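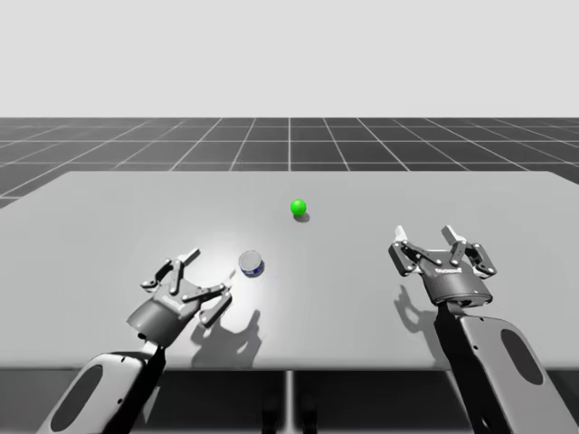 Ticket 192, Zarkidham, tarea "recoger mesa". Abre: Ljubica Papadopoulos. Prioridad media.

Sigue sin servir para cocina. Política Kolev, build de marzo, todo en simulación. El brazo izquierdo va a por la lata, abre bien los dedos y cierra antes de tiempo. La bola verde queda más al fondo, entre las dos pinzas, y ahí el derecho no se decide. 135 intentos, 34 buenos. Una persona recoge esto sin mirar.

Probado:
- subir fricción en yemas: igual
- bajar velocidad de cierre: algo mejor con la lata, la bola se escapa rodando
- quitar sombras del render: peor, raro
- reinicio limpio de Mivby: nada

10:40 Responde soporte Tava: piden logs de contacto. Enviados 3.

12:15 Dicen que es la estimacion de pose de la lata cuando no está de pie. Puede ser. ¿Y la bola?

16:05 Parche aplicado, lanzo otra tanda. El cliente pregunta si para platos ya vale. Le he dicho que no, que ni de broma, primero que coja una lata.

Estado: abierto, pendiente de resutados.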